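Section 4: The Small Saucepan and Its Lid

The small saucepan is the one everybody at Vinside reaches for first, and so the one that suffers most. Please read this section before you reach for it too.

4.1 Before first use

1. Peel off every sticker. Check the underside. There is always one on the underside.
2. Wash pan and lid in warm soapy water and dry with a soft cloth.
3. Check that the knob is snug. If it spins, tighten the screw under the glass by hand. Caradog Pugh used a power drill in April, and the Clamov kitchen has been one lid short ever since.
4. Set the pan on a flat, clear surface and put the lid on. It should sit level and keep quiet when you tap it.
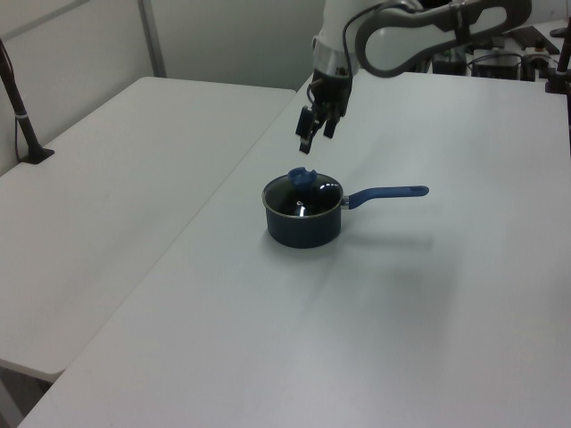 Fig. 4-1. Small saucepan, lid on.

NOTE: The pan holds 900 ml to the brim. Fill it to 600 ml. The difference is what you will otherwise be wiping off the stove.

4.2 Where the handle goes

1. Turn the handle in, away from the edge of the counter and away from any other burner.
2. Pick the pan up by the handle and the lid up by the knob. Trying it the other way around has been done.
3. To store, hang the pan by the hole in the handle. The lid goes in the rack.

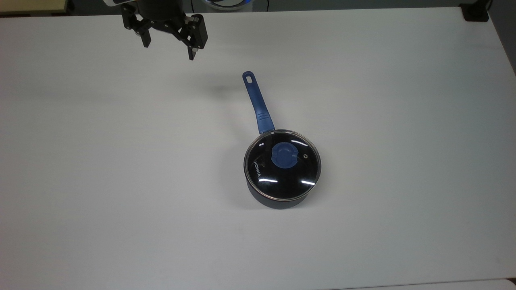
4. Leave the vent in the lid clear. A wad of paper towel will stop the steam for a while, and then you will have a different problem.

CAUTION: Glass lids dislike surprises. Let a hot lid cool before it goes anywhere near the faucet.

CAUTION: No metal spoons. Yes, even that one.

4.3 Replacements

Order spare lids from Fetemel, part 2198. Requests go to Ieuan James, who will ask what happened to the last one.

Section revised 12/01/2022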